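My grandmother's silverware, and other things I said I would never keep

5 July 2024

I have been meaning to write about flatware for a while now, and I know how that sounds, but bear with me. It started when my aunt in Gesham called to say she was finally clearing out the dining room and did I want the everyday set or the good set, and I said neither, and then of course I drove home with both of them rattling in the back seat.
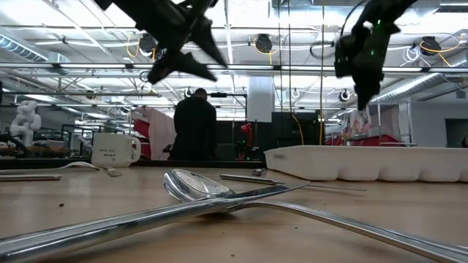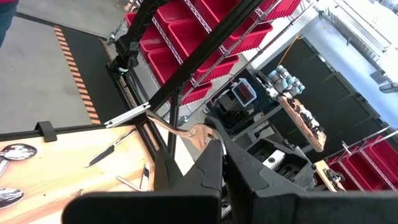 Spoon and knives on wood, and a fork pinched in a gripper.

When I was little we had one drawer for all of it, and the drawer stuck in damp weather, so setting the table was really a two-person job. One of us lifted and one of us pulled. My cousin liked to be the puller because you got to shout when it came loose, and my grandmother would call from the stove that if we broke that drawer we would be eating soup with our hands. We were never allowed to put the knives facing out. I still can't do it! I have eaten at friends' houses where the knives face out and I turn mine around very quietly when they go to get the salad.

The good set came from Plindden, the department store that used to be downtown by the bus station, and my grandparents bought it a piece at a time over years (there was a card you got stamped, and my aunt swears the card is still in a shoebox somewhere). The everyday set is a mystery. Some of it must have been wedding presents, some of it walked home from church suppers, and there is one teaspoon that we all fought over as kids, for reasons I could not explain to you now. It was just the best spoon.

Anyway, I had to decide what to do with so much of it in a small apartment, so I took the good set to Imre Tóth, who has the repair counter at the back of the hardware store and has fixed nearly everything I own. He looked it over for a long time and told me the plating was thin in a few places and that replating would run me 300 dollars, and then he told me not to bother. Use it, he said. Wash it by hand, dry it right away, and stop putting it in a box. I asked what he used at home and he said whatever was clean.

So that is what we have been doing. The good set is in the kitchen now and the everyday set went to my sister, who just moved and was down to plastic forks from takeout. I kept back the one teaspoon. She knows, and we have discussed it, and I expect we'll be discussing it again at Thanksgiving.

I will say that drying everything by hand has turned into a nice part of the evening. I put the radio on and take my time over it, and some nights my husband comes in and dries too, although he stacks the forks in with the spoons and I have to go back through after he's gone to bed. My grandmother did exactly the same thing to my grandfather, and I remember lying in the next room listening to the clinking.

Next up is the tablecloths. There are a lot of tablecloths, and my aunt called again this morning.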